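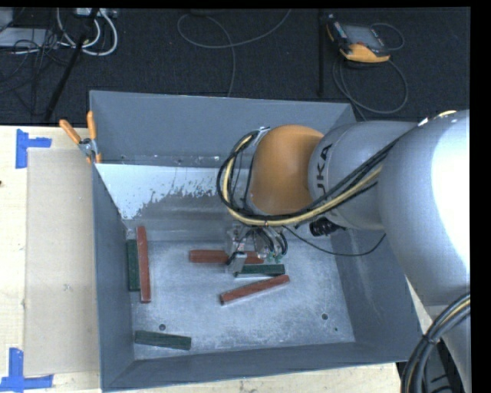
Figure 4.1 Bin-picking cell during a demonstration. The arm is working over a metal bin of red and green blocks.

Chapter 4
Picking parts from a bin

In October a group of first-year students visited the Kistton workshop, where Bianca Bucur runs the robot cell. She had set up a job that sounds easy: take blocks out of a bin, one at a time.

A person does this without much thought. A robot has to find a block, choose where to hold it, and get its fingers down beside it without hitting a wall or another block. A block lying in the open leaves room on both sides. A block against the wall, with a second one pressed up to it, leaves very little.

Blandine Coste, who teaches the course, asked the students to write down which block they would pick first and why. Their answers differed, and we will come back to them in Section 4.3.

This chapter covers grasp points, approach direction and collision checks. You will need the coordinate frames from Chapter 3. The exercises use a bin with sloping sides, like the one in Figure 4.1.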